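Search this book
Enter keyword or chapter number
Print this page | E-mail this page

Chapter 6
Cleaning Floors, Sinks and Drains

Before you start

You should already have read the chapter on storing cleaning products. You will need to know how to read a label and how to work out a dilution from it. If you are not sure of either, go back and do the practice tasks again.

By the end of this chapter you should be able to choose a cleaner for a hard floor, mix a bucket of it correctly, clean a sink without scratching it, and deal with a slow drain.

6.1 What dirt is

Most household dirt is a mixture. Part of it is loose grit and dust, which can be swept or vacuumed up. Part is grease, which holds the dust in place and has to be loosened with a detergent. In hard water areas there is also limescale, a chalky deposit left behind when water dries.

Each of these needs a different treatment. Detergent does very little to limescale. A mild acid, such as the citric acid in many bathroom cleaners, will dissolve limescale but is poor at shifting grease. Scrubbing grit into a floor with a wet mop scratches the surface and leaves a grey film. For this reason the dry work always comes first.

6.2 Hard floors

Find out what the floor is made of before you put any liquid on it. Glazed tiles and sheet vinyl will stand most general cleaners. Unsealed stone and marble are damaged by acids, including vinegar. Wood should be cleaned with a well wrung mop and never left with water standing on it.

The trainee notes from the Sturkden housing scheme, used in several tasks in this book, give a simple order of work:

Sweep or vacuum from the far corner towards the door.
Mix the cleaner in cold or warm water as the label says.
Mop a small area at a time and rinse the mop often.
Change the water when it turns grey.
Leave the floor to dry before anyone walks on it.

Many beginners add too much product. Extra detergent does not rinse away with an ordinary mop - it dries on the floor, feels sticky and picks up new dirt within a day or two. If a floor looks dull soon after cleaning, try mopping it with plain water.

6.3 Sinks

Stainless steel marks easily. Use a soft cloth and washing-up liquid for everyday cleaning, and rub along the grain of the metal. Bleach should not be left to stand in a steel sink, as it can cause pitting.

Ceramic sinks are harder but will chip. Tea stains usually come off with a paste of bicarbonate of soda and water.

6.4 Slow drains

Try a plunger first. If that fails, put a bucket under the trap, unscrew it and clear it by hand. Chemical drain cleaners are the last choice. They can cause severe burns, and two different kinds must never be used one after the other. Never mix bleach with an acid or with ammonia - the gases given off are poisonous.

Words to learn: detergent, dilution, limescale, pitting, trap.

Reader comments (3)

Flallico
Good clear chapter. My group had trouble with 6.2 until we did it with real buckets. Could the dilution table be repeated here?

El-Sayed
Does the advice on vinegar apply to slate as well? Ours is sealed, I think, but it is 22 years old.

Rasov
Printed 16 copies for the evening class. The words to learn would be better at the front.

Print this page | E-mail this page
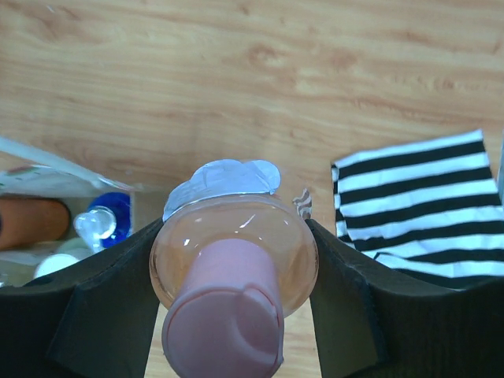 Clear plastic cup above a wooden tabletop.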